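August, morning, table by the cabinet

Sorting the odds and ends again before they go back on the shelf. Shahab wants one box per kind of thing, Gunnel D. wants one box per project. For now I am keeping a single box for small items and writing down what goes in. Box number is 402. Number 400 is the old one with the split corner, please stop using it.

Cloth stays on the table while we sort. Small parts roll off the bare top and end up under the chairs, and I spent too long on my knees last time looking for a spring from the Tasano order.

Keyrings are the slow part. The rings catch on rope and on each other, so I have started laying each one flat by itself before deciding where it belongs. Foam pellets stay bagged – Issa opened a bag in the spring and we are still sweeping them up.

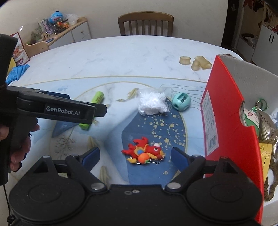 Dragon keychain on the table, pellets and sharpener behind it. Box at right.

The green beaded keyring can stay with the braided rope, they do no harm to each other. The yellow card should go in an envelope before it gets bent. Snack bag does not belong with the rest, food goes to the kitchen shelf. I would put the dragon in the box last, on top, where the ring can't hook anything.

Battery: tape over the ends and put it in the jar by the door, not in the box. I don't know its charge. Meter is with Aslak.

The tan cylinders have no entry in the list. I asked Gunnel N. and she thought they might be from the Zemiren samples, but those were shorter as I remember them. Leave them out until someone can say.

Gloves: need pairs. If there is no second blue one by the end of the day, the single goes in the rag bin.

To do
– new label for 402, size 60 print, the old ones can't be read from the floor
– 3 more lidded boxes from Lemieux
– ask Shahab about the cabinet top, it is filling up again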